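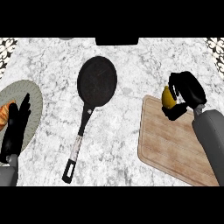
spindle_bore replied:
Chores, no. Tasks, yes, if you let me pick the task and bolt down everything that touches it. I run a tending cell at the Clurkham plant and it has loaded the same lathe for 3 years with very little drama. Move the infeed tray by the width of a finger and it stops and waits for a person. People see that cell on the tour and ask when they can have one for the dishes. My answer is the same every time. Your dishes are not on a locating pin.

tworail
Agree on the cell, disagree on the conclusion. A lathe cell stops because it was never given any way to look. It plays back positions. Put a camera over the work and a half-decent pose estimate behind it and the tray can move as much as it likes. We retrofitted one on the packing line at Stumley in January and the operators quit squaring up the totes within a week. It still picks.

spindle_bore
What is in the totes?

tworail
Molded housings. 2 part numbers.

spindle_bore
Right.

tworail
You say that as if it settles it. The part numbers changed in the summer and the changeover took an afternoon. With the old setup I would have been cutting new fixtures.

pilot_hole
Question from the software side, since the thread title says household. Has anyone here run a policy trained mostly in simulation on real kitchen objects? In a rendered scene like the one in the first post, a right arm can hold a lemon over a cutting board all day long. The rendered lemon has whatever friction somebody typed in. I am more interested in how much of that survives contact with a lemon out of a bag.

coldstart
I have, on a pair of Redon arms with parallel fingers. Results, for what they are worth:

Picking up round fruit: fine. Friction was randomized wide enough in training that the real value fell inside the range.
Placing it on a board: fine if the board is flat. Ours has a juice groove near the edge and fruit settled into it once or twice. Harmless, but the success check wanted it in the middle and logged a failure.
Sliding a pan by the handle: poor. The pan pivots around wherever the fingers grab it, and the heavy end goes its own way.
Flaky baked goods: we stopped. The sim had one as a rigid mesh. A real croissant is closer to a stack of paper with air in it, and the gripper closed to the commanded width and went through.

The gap was in mass distribution and compliance. Vision transferred better than I expected. I had budgeted most of the project for vision.

pilot_hole
Did you try force limits on the baked goods?

coldstart
Yes. Below the limit where it stopped crushing, it also stopped lifting. There is a window between the two but it is narrow, and it moves as the thing goes stale. Wide compliant fingertips helped more than any software change.

gasket_face
I would separate two questions that keep getting mixed up in here.

Can a machine do the motion? For most kitchen motions, yes, at some speed, in some setup.

Can a machine do the chore? A chore includes noticing that it needs doing, finding the stuff, dealing with the drawer that sticks, finishing, and leaving the place so the next chore can start. Clearing a counter with a plate, a pan and a board on it is a few motions. As a chore it also means deciding whether the food on the plate is garbage or somebody's lunch. I have not seen a demo that takes that on.

tworail
By that standard my dishwasher does not do a chore either, and I would not give it up.

gasket_face
It does not. It does the middle of one. I load it, I unload it, I scrape. That is my point about where the remaining work sits. The middle was automated decades ago because the middle could be put in a box. What is left over is the part that does not fit in the box.

spindle_bore
Same in the shop. Cutting is automatic. Loading is automatic if you paid for it. Chip cleanup, deburring odd parts, finding where second shift left the gauge blocks: all people.

mu_static
Deburring is a bad example for you. We have force-controlled deburring running on castings at Torres and the scrap rate is lower than it was by hand. The castings vary quite a bit. The arm follows the edge by feel.

spindle_bore
One family of castings?

mu_static
One family, 13 variants. I know what you are going to say. But people were telling me the same thing about deburring when I started, that it needed hands, and it was wrong. The list of things that need hands gets shorter. I would not bet on any single item staying on it.

spindle_bore
I'll give you deburring. How long to commission?

mu_static
10 weeks to the first acceptable part. Longer before the night shift would leave it alone.

spindle_bore
Then somebody has to come and spend that on every kitchen, and every kitchen is different. Your castings pay for it. Lunch does not.

pilot_hole
Which is the argument for simulation, though. Commission it against a few thousand generated counters and ship the result. Different stone, different pan, different clutter. Nobody is on site.

coldstart
In principle. In practice the generated counters differ in the things that are cheap to vary. Texture, lighting, object position. The veining on the marble changes and the contact model stays the same. What I would like varied is a pan with a loose handle, a board that rocks, a plate with something stuck to it. Those have to be authored one at a time and it is dull work.

Also, two arms. Everyone puts in two arms and then most of the recorded tasks use them in turn, one waiting while the other moves. Holding a pan steady with one and scraping with the other is where two arms earn their cost, and it is where our numbers fell apart.

tworail
Ours fell apart there too. We went back to one arm and a clamp.

spindle_bore
A clamp. So a fixture.

tworail
A pneumatic one. Yes, fine, a fixture.

gasket_face
Does anybody have cycle times for bimanual work on loose objects? Unedited, with retries counted. I keep finding clips with the playback speed in small print.

coldstart
I can post ours once I have pulled the retries out of the logs. They were recorded as separate episodes, so the averages look better than they should. Give me until after the weekend.

mu_static
Post the fingertip material too, if you can. The silicone we tried on the castings tore.

Last reply: 2019-10-04

Related threads
Force limits for soft goods: what are you running?
Retrofit camera over existing pick station
Redon wrist joint backlash, normal or not
Contact models and why my pan spins
Pneumatic clamps vs. second arm

Contact the moderators | Posts are copyright of their authors | Back to top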